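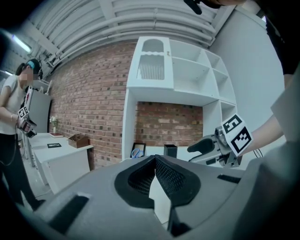 Week 2: What a Surface Costs

Property management is the business of being paid a little to worry a lot about surfaces. Tenants sign for floor area, but the arguments are all about finishes. Take a white desk, like the one in the photo: it goes into the condition report as one line, and at the end of the lease that line will be asked to carry a remarkable amount of weight. "Desk, white, good" is a diary entry. A condition report says which room, which face, what marks and how long they are.

Fair wear and tear

Read the lease before you read anything else. Most commercial leases excuse the tenant from fair wear and tear and then decline to say what it is, leaving the matter to people who bill by the hour. Our working test has two parts: would ordinary use have done this, and would it have done this much by now? Carpet flattened under a chair passes. Carpet dyed by a decade of spilt instant coffee is a conversation.

The Hindora file

Hindora leased 1,197 square metres from Joubert and handed it back with scuffed skirting, a dead dishwasher and a mural of a pelican. Joubert claimed 23 items. The entry report, a single page, described the whole premises as "tidy". The parties settled at $4,000, a figure that satisfied neither side and took until June to reach. The pelican is still there. The next tenant asked for it.

Read the file with these in mind:
Which items could Joubert have proved with a better entry report?
Does a mural count as an alteration if the landlord came to the unveiling?
Who owned the dishwasher? (Check the schedule. Then check the other schedule.)

For next week

Draft an entry report for one room you use often, kitchen or garage preferred. Two pages at most. Reports that use the word "tidy" will be returned. Due 12th April, through the Trekent portal, which closes at five and has no sense of humour.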